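Chapter 7
Flat Goods: Sorting, Opening and Folding Kitchen Towels

What you will study in this chapter
Why towels come to the folding table in a bunch
How to find two corners and open a towel
How weave and stripes help you keep a fold straight
How frayed edges are judged
Folding for the shelf and folding for the drawer

Key terms: flat goods, hem, selvage, ground, leading corner, third fold

Yurii Kravchuk started in the linen room of the Levchenko, a small hotel with a large kitchen, and later ran the folding floor at the Troline laundry. In his first September there he was given a count sheet for one week of kitchen towels. The total was 1,693. Every one of them had to be picked up, opened, looked over, folded and put on a stack, and all of it was done at a table by hand. Sheets went through a machine. Towels did not.

The work in this chapter is the work on that count sheet. Chapter 6 dealt with washing and drying, and we assume now that the load is clean and has been brought to the table. What you have in front of you is a pile, and the pile has to become a stack.

7.1 The towel as it arrives

A kitchen towel leaves the dryer in whatever shape the drum gave it. It may be twisted, tucked into itself or wrapped around another towel. Do not try to fold it in that state. A towel folded over a hidden crease will make a thick place in the stack, and the stack will lean.

Set one towel down by itself on a clear surface. A plain cloth cover in a strong color is best for white goods, as the outline of the towel can be read quickly. Look for any point that sticks out from the bunch. It may be a corner, or it may only be the end of a fold, and with practice you will learn to tell which by following the edge a short way in each direction.

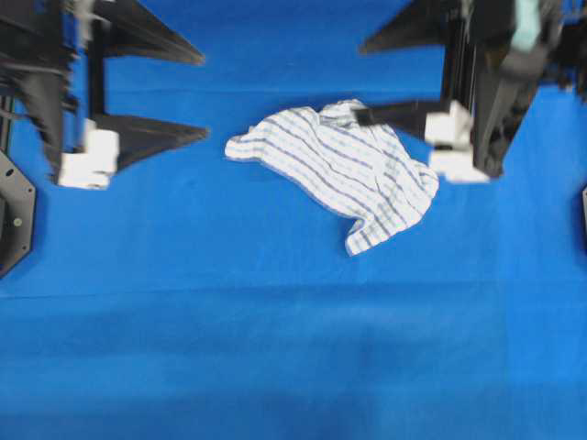 Stripes are useful at this stage. On a flat towel a stripe runs straight. Where a stripe bends or stops short, there is a fold, and the rest of the line will be found underneath or on the other side of it. Workers at Troline were taught to follow one stripe with a finger until it reached an edge, and then to follow the edge to a corner. This is slow at first. After a few days most people no longer need the finger.

7.2 Opening the towel

Once you have one corner, called the leading corner, keep hold of it and find a second. The second corner should be at the other end of the same short side. If you pick the corner diagonally across, the towel will hang in a long twist and you will have to start over.

Lift the towel with both hands and let the middle drop. The cloth will sag between your hands and some of it will still be bunched. Move your hands apart slowly until the top edge is close to straight – do not snap it. Snapping looks quick but it pulls at weak hems, and a small tear at the table becomes a large one in the next wash.

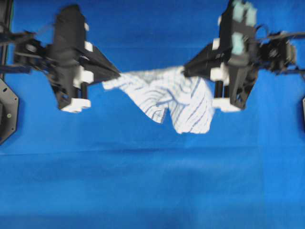
Figure 7.2 A striped towel held up at two points, with the middle sagging into a V-shaped fold.

If one side hangs in a lump, lower the towel until the lump rests on the table, free it, and lift again. When the towel hangs clear, lay the far edge down first and draw the rest toward you.

7.3 Reading the cloth

Before folding, look at the surface and the edges. Towels with a raised or textured weave take up more room on the shelf than smooth ones, so keep the two kinds in separate stacks. On checked goods, use the lines as a guide and bring line to line as you fold. The plain white between the lines is called the ground, and stains are easiest to see there.

Then check the edges. A few loose threads can be trimmed. An edge that has begun to fray along its length goes to the mending basket, and a towel with a hole goes to rags. In one sorting at the Levchenko, Kravchuk set aside 61 towels for mending, almost all of them for worn edges.
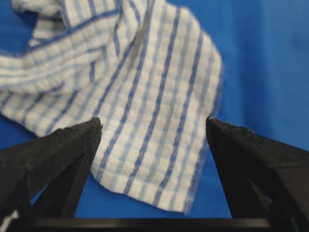 7.4 Folding for the shelf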